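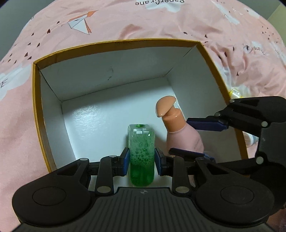

Quanto custa uma mão de robô?
Um texto para leitores a partir dos 10 anos

Arrumar frascos numa caixa de papelão parece uma tarefa pequena. Para planejar essa tarefa com garras, é preciso fazer uma lista, somar preços e tomar decisões. O nome disso é orçamento.

1. Descrever a tarefa
Antes de escolher o equipamento, escreve-se o que ele vai pegar. Um recipiente retangular transparente, com líquido verde dentro, tem lados retos. Um frasco cor-de-rosa com bomba tem um bico que aponta para o lado. São formas diferentes, e a garra precisa servir para as duas. Anotam-se também a largura, a altura e o peso de cada objeto.

2. Escolher a garra
Uma garra de dois dedos aperta o objeto por dois lados opostos. Três características entram na comparação:
Abertura: a distância máxima entre os dedos. Deve ser maior que o objeto mais largo da lista.
Carga: o peso máximo que a garra segura.
Pontas: a parte que encosta no objeto. As almofadas azul-escuras da foto são um exemplo de ponta.

3. Contar quantas garras
Com uma garra, pega-se um objeto de cada vez. Com duas, uma pode segurar o recipiente enquanto a outra fica junto do frasco. O custo das garras dobra. Também é preciso conferir se as duas cabem na caixa sem bater uma na outra.

4. Somar os preços
Este é o orçamento do clube de robótica Givby, preparado por Gaspard Brunet em 28 de abril de 2021. Os valores estão em euros.
Duas garras Verimell, a 388 cada: 776
Doze pares de almofadas Tessier, a 10 o par: 120
Um conjunto de cabos e suportes Dutonberg: 569
Total: 1465

A conta das garras é 388 + 388 = 776. Depois, 776 + 120 + 569 = 1465.

5. Separar compra e manutenção
As garras são compradas uma vez. As almofadas se gastam com o uso e precisam ser trocadas. O clube prevê um par novo por mês, o que dá 12 pares por ano. No segundo ano, se nada quebrar, o gasto é só o das almofadas: 120 euros.

6. Testar antes de comprar mais
O clube testa primeiro com objetos comuns de casa e registra três números numa tabela: tentativas, objetos colocados no lugar e objetos que caíram. Se muitos caírem, verifica-se a posição dos dedos e o estado das almofadas. A compra de outra garra fica para depois dessa verificação.

Palavras do texto
Orçamento: lista de gastos previstos, com o total.
Manutenção: cuidados e trocas de peças para o equipamento continuar funcionando.
Carga: peso que um equipamento consegue segurar.

Para fazer em casa
Escolha dois frascos fechados e meça a largura de cada um com uma régua. Anote a maior medida e acrescente dois centímetros. O resultado é a abertura mínima da sua garra.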